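Key Tubs and Catch-All Trays: Your Questions

We get a lot of mail about keys! More than we get about paint, shelving and drains put together. Leanne Treloar and I have collected the ones that come up most often, with the answers that have held up best in our own homes and in the key room at Ollport, where 337 keys live and where most of our strong opinions were formed.

Why a plastic tub and not hooks?

Hooks are lovely if you have a wall for them and a household that will use them. Plenty of people have neither. A tub asks so little of you (walk in, let go, done), and you can carry the whole lot to the table when it's time to sort. Go for rounded corners, which wipe clean in one pass, and a decent thick rim you can grab with one hand.

I have one big pile. How do I start?

Spread it out! Tip everything onto a work surface and pull the sets apart until each one has its own bit of space. Resist the urge to sort while they're still in a heap. You'll pick up the same set over and over and learn nothing from it.
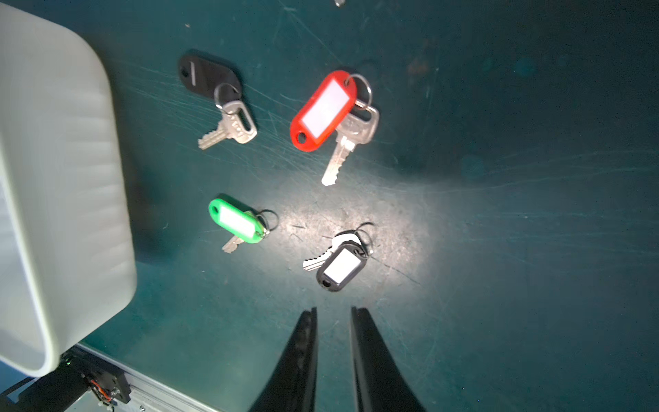

Once they're apart, go set by set and say out loud what each one opens. It feels silly and it works wonderfully. Anything you can't name goes to one side, and you keep moving. I give myself 30 minutes for a household pile, and there's usually time left over for a cup of coffee.

What do I do with the mystery keys?

Put them in an envelope, write the month on it (mine says August at the moment) and walk the house trying each one. Sheds, filing cabinets, the old suitcase, the window locks. Pallavi Upadhyay wrote to tell us she matched 21 of hers in an afternoon, including the one for a piano she'd been propping open with a pencil. We loved that letter.

After 90 days, whatever is still in the envelope can go to metal recycling. Leanne keeps hers longer. We have agreed to differ.

Are colored tags worth it?

Yes, yes, yes. If you change only one thing, change this. Plastic tags cost very little and you can find the right set from across the room. Give each color one meaning and write it down somewhere other than on the tag. At home I use green for the house and orange for anything that belongs to my mother's place.

Black tags look smart but they vanish at the bottom of a bag. If you like them, pair them with a bright ring.

Should I write the address on the tag?

Please don't! A color, a number or a silly word is enough. My garage key says "Lutiris," after a cat in a story my daughter wrote, and it means nothing to anybody who might find it.

How deep should the tub be?

Shallower than you think. In a deep one the bottom layer gets forgotten until you need it at six in the morning. I like to see every tag without digging. If you already own a deep tub, use it for gloves or dog leads and keep a tray for the keys. Pale plastic is great for this, as dark fobs show up beautifully against it.

How do I clean a ribbed tub?

Warm water, a drop of dish soap and an old toothbrush run along the ribs. Let it dry upside down before the keys go back in. Grit collects wherever there's a ridge, and it's the grit that leaves marks on your table when you slide the tub about.

My table is covered in scratches. Is it the keys?

Partly, and partly whatever the tub drags along with it. Lift, don't slide. A matte top shows every fine line once the light hits it, and I've made my peace with mine. It's a work surface and it does work. If yours bothers you, a felt mat from the Dawber catalog range will cover the busy corner. 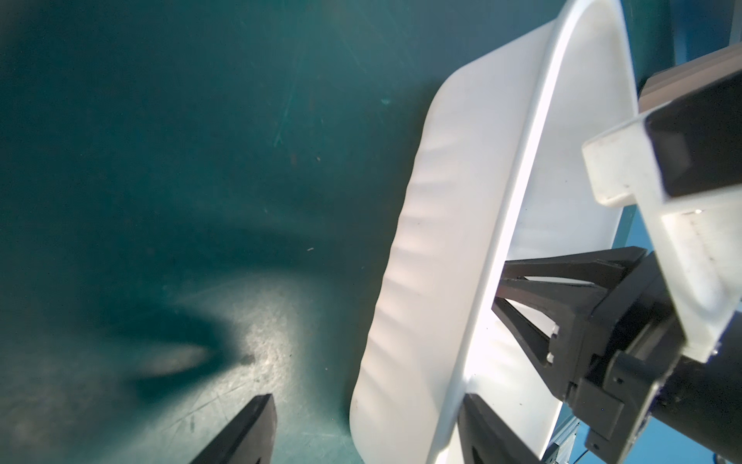 What else should live near the keys?

A small dustpan and hand brush, for a start. Keys bring pocket fluff and sand with them and a quick sweep after sorting takes seconds. I'm also a great believer in a cheerful dustpan. One with a smiley face molded into it gets used far more in my house than the sensible gray one ever did.

Work gloves are handy too, the kind with a coated palm and a knit cuff. Split rings are murder on fingernails, though for the really tiny ones you'll want bare hands and a butter knife.

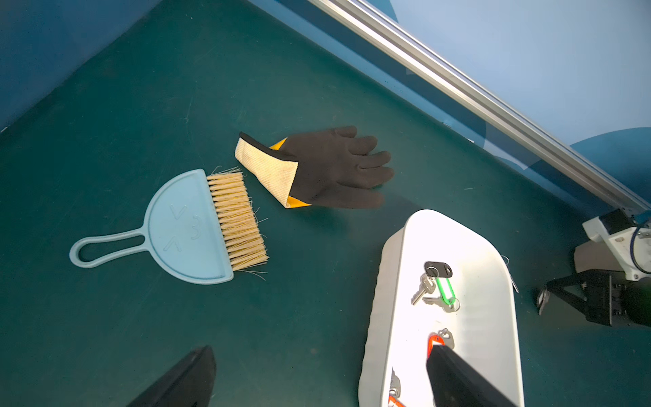 Beverley Crabtree

How often should I go through the tray?

Twice a year suits us. Gemma Bunting at Tutov does hers whenever the clocks change, and I've happily stolen the idea. Lay the sets out, wipe the tray, check that the rings are still closing properly and put everything back. If a set has more than one tag on it, decide which one is telling the truth and take the other off.

Can I send in my own question?

We'd love you to! Tell us what you keep your keys in and what drives you mad about it. Leanne reads everything first and passes me the ones about tags, as she knows I can't resist them.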